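Neraston: cierres diarios y notas de ciclo

LÉAME del conjunto de datos, versión 4

Hola y bienvenido. Si has llegado hasta aquí es probable que te gusten los gráficos de precios tanto como a mí, o que alguien te haya pasado la carpeta comprimida y no sepas muy bien por dónde empezar. En cualquiera de los dos casos, siéntate un rato, que el texto es largo y te va a ahorrar más de un disgusto con las columnas.

Qué es Neraston

Neraston es una colección de series diarias de un índice bursátil casero, acompañadas de las notas que fui escribiendo al cierre de cada sesión. El índice lo calculo yo con una cesta de valores medianos, siempre la misma, con pesos iguales que se revisan en noviembre. No pretende representar a ningún mercado oficial, y te pido por favor que no lo cites como si lo hiciera (ya pasó una vez en un foro y me costó una tarde entera de mensajes).

La versión actual cubre 224 sesiones consecutivas. Cada sesión ocupa una fila en el archivo de precios y una entrada en el archivo de notas, unidas por el campo id_sesion. Los festivos no aparecen: ni fila vacía, ni valor repetido, nada. Si tu programa espera un calendario continuo tendrás que rellenarlo por tu cuenta, y te recomiendo que dejes los huecos como huecos.

Archivos

precios.csv contiene apertura, máximo, mínimo, cierre y volumen de cada sesión. Separador punto y coma, decimales con coma, codificación UTF-8. Sé que lo de la coma decimal molesta a la mitad de la gente. A la otra mitad le molestaría el punto.

notas.csv guarda el comentario de cierre en texto libre, con su etiqueta de tono.

ciclos.csv recoge las marcas de ciclo semanal y mensual, una fila por cambio de signo.

cambios.txt es el historial de correcciones, que conviene leer antes de quejarse de un mínimo.

Campos de precios.csv

id_sesion: número entero, empieza en 1.
apertura, maximo, minimo, cierre: puntos del índice, con dos decimales.
volumen: títulos negociados, suma de toda la cesta.
fuente: C para Clisby, G para Głowacki.

Sobre este último campo hay que contar una pequeña historia. Al principio tomaba todos los precios de Clisby, un servicio modesto que manda un archivo de texto a las 18:40 y que funcionaba de maravilla hasta que dejó de dar los máximos intradía de algunos valores. Desde entonces los completo con la descarga de Głowacki, que llega más tarde y trae los volúmenes en miles. Ya están convertidos, así que no multipliques nada. Cuando las dos fuentes discrepan me quedo con Clisby para el cierre y con Głowacki para el rango del día, y lo dejo escrito en cambios.txt.

Etiquetas de tono

Cada nota lleva una de 6 etiquetas: alcista, bajista, lateral, agotamiento, giro y sin_opinion. Las pongo yo, a mano, la misma tarde, y no las toco después aunque el mercado me deje en ridículo a la mañana siguiente. Me parece que ahí está la gracia del conjunto: quien quiera estudiar cómo se equivoca un comentarista aficionado tiene material de sobra, y de primera mano.

Verás que hay rachas. En la primavera encadené una serie de notas bajistas, muy convencido yo, mientras el índice subía despacito, un poco cada día, sin una sola corrección decente en la que apoyarse. Releerlas da algo de vergüenza, pero ahí siguen, con sus signos de exclamación y todo.
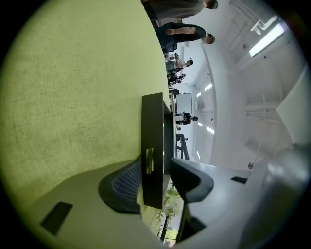 Texto y datos: el autor de Neraston
Actualizado en noviembre · Lectura: 7 minutos

Cómo se marcan los ciclos

El archivo ciclos.csv es el que más preguntas genera, así que voy con calma. Una marca semanal se abre cuando el cierre de la última sesión de la semana supera el máximo de las 4 semanas anteriores, y se cierra cuando cae por debajo del mínimo de ese mismo tramo. La marca mensual sigue la misma regla con meses. No hay suavizado, ni medias exponenciales, ni ningún ajuste posterior; si una semana queda justo en el nivel, sin superarlo, se mantiene el signo que hubiera.

El campo direccion vale 1 para ciclo al alza y -1 para ciclo a la baja. El campo id_sesion indica la sesión en la que se confirmó el cambio, que casi siempre es bastante posterior al suelo o al techo verdadero. Por favor, no uses esas fechas de confirmación como si fueran los puntos de giro: los resultados salen preciosos y no valen para nada.

Para los cálculos de las primeras semanas usé precios anteriores al inicio de la colección, que no se distribuyen. Si reproduces las marcas desde cero, las primeras no te van a coincidir. Es normal.

Huecos y cosas raras conocidas

Hay 7 sesiones con volumen vacío. Corresponden a tardes en las que Głowacki publicó un archivo incompleto y nunca lo repuso. Preferí dejar la celda en blanco a inventarme un promedio.

En dos ocasiones la apertura queda fuera del rango entre máximo y mínimo. Son aperturas de subasta de Clisby, que las cuenta aparte, y están señaladas en el historial.

Algunas notas mencionan niveles de precio escritos de memoria. Si el número de la nota no cuadra con el de precios.csv, manda siempre precios.csv.

Las notas contienen abreviaturas mías de toda la vida: «sop.» es soporte, «res.» es resistencia y «mm» es media móvil. «Flod.» es Flodthorpe, la empresa de mayor volumen de la cesta, que aparece muchísimo porque tiene la costumbre de moverse cuando todo lo demás está quieto.

Usos recomendados

Va bien para prácticas de limpieza de datos, para ejercicios de clasificación de textos cortos en español financiero y para comparar opinión y precio en una muestra pequeñita. También lo han usado en algún taller de hojas de cálculo, cosa que me hizo muchísima ilusión.

No sirve para entrenar un sistema que vaya a operar con dinero. La muestra es corta, la cesta es un capricho y las comisiones no están incluidas en ninguna parte. Tampoco lo tomes como consejo de inversión: las notas son el diario de una persona a la que le gusta mirar gráficos con un café al lado.

Licencia y forma de citar

Puedes copiar, modificar y redistribuir los archivos, también con fines comerciales, siempre que menciones Neraston y el número de versión. Si corriges algo, me encantaría que lo mandaras de vuelta con el id_sesion y el valor que propones, para incorporarlo en la siguiente entrega.

Próxima versión

Estoy preparando una columna con el diferencial entre Flodthorpe y el resto de la cesta, que me la han pedido varias veces. También quiero separar las notas de apertura de las de cierre, ahora mezcladas en unas pocas entradas del principio. Lo del punto decimal como opción de descarga está apuntado, de verdad, pero va detrás de todo eso.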